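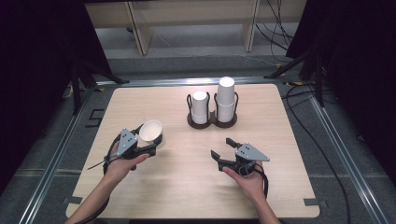
**Tonislow 共享工坊 · 夹爪小组**

# 纸杯数据集 README(v0.2)

先说一句:这份东西是我一个人边喝咖啡边写的,哪里看不懂就直接在群里喊我,别客气!Dwynwen Dafis 上次说我写的文档像购物清单,这回我尽量多写几个完整的句子。

最后更新:1/29/24

## 里面有什么

一句话:两只手各拿一个手持夹爪,在一张木头桌面上摆弄一次性纸杯,拿起来、翻过来、放下、再叠回去。录下来的东西拿去训练我们在工坊里慢慢攒的那台双臂小机器(代号 Protden,目前只有一条胳膊能听话,另一条还在闹脾气)。

目前一共 2577 段,每段平均 19 秒左右。其中 52 段我标成了 `bad`,多半是时间戳对不上,还有几段是我手滑把杯子捏扁了。这些我没删,做失败检测的朋友说不定用得上。

目录大概长这样:

```
cups/
 head/ 头部视角
 left/ 左夹爪视角
 right/ 右夹爪视角
 pose/ 两只夹爪的位姿 + 开合宽度
 labels.csv 每段的动作和状态
```

三路视频共用一个时钟,但左夹爪那一路偶尔会晚一两帧,读的时候请用 `pose/` 里的时间戳对齐,别直接按帧号硬套(我就是这么踩进坑里的,白训了一晚上)。

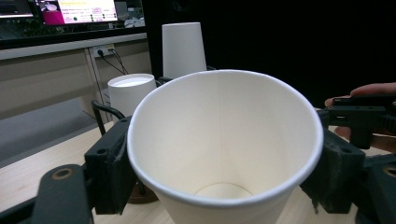 *夹爪视角:夹住的纸杯,后面还有一正一倒两只。*

## labels.csv 怎么读

主要看三列:

- `action`:`pick`、`flip`、`place`、`nest`
- `cup_state`:`up` 是杯口朝上,`down` 是杯口朝下,`side` 是横着或者斜着
- `ok`:1 或 0,手工标的,难免有错

`cup_state` 只管夹在手里的那只,桌上其他杯子的朝向不写。Pirjo Kiiskinen 建议全标上,我试着标了几十段就投降了,谁有耐心欢迎提 PR!

另外提醒一下,夹爪视角里被夹住的杯子常常占掉一大块画面,后面的东西挡得厉害。只用单路视频训练的话,模型很容易忘了桌上还有别的杯子,所以我建议至少把头部那一路也带上。

## 夹爪本身 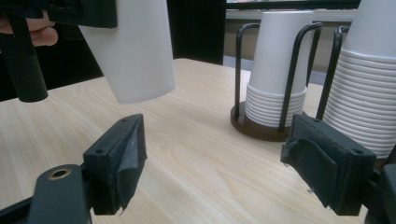
指垫是我改得最多的零件,从十月改到现在还没改满意。一开始直接用光秃秃的塑料块,纸杯又轻又滑,一抬手就往下溜,后来才想到在外面包一层软的。包是包上了,收边还是个老大难:左边那块垫子内侧的黑色包层已经毛了边,翘起来一截垂在下面,右边那块也松松垮垮地起了褶。下一版我想在垫块侧面开一道槽,把边塞进去再压住,图纸画了一半,在 `hardware/pad_v3/` 里,尺寸先别当真。

打印件的 STL 也在 `hardware/` 下面。指头根部的孔打出来偏紧,装之前拿钻头轻轻过一遍就好,千万别用锤子敲(别问)。

## 怎么跑

```
pip install -r requirements.txt
python replay.py --episode 2000
```

第 2000 段是我平时拿来测环境的,能顺利播完就说明三路视频和位姿都读到了。如果窗口弹出来是黑的,八成是解码器的问题,换成 `--backend cpu` 再试一次,慢是慢点,但稳。

## 还没弄好的

- 只有纸杯这一种东西,拿去抓玻璃杯出了事我不负责啊
- 桌子和背景基本没换过,换个房间效果肯定会掉
- 右夹爪的开合宽度有零点漂移,`calib.py` 能修掉大部分
- Pitkänen 那边想要的力数据暂时没有,传感器还没选好

代码随便用,数据请注明出处。要改硬件的话,先到工坊群里说一声,免得咱俩同时改同一个零件。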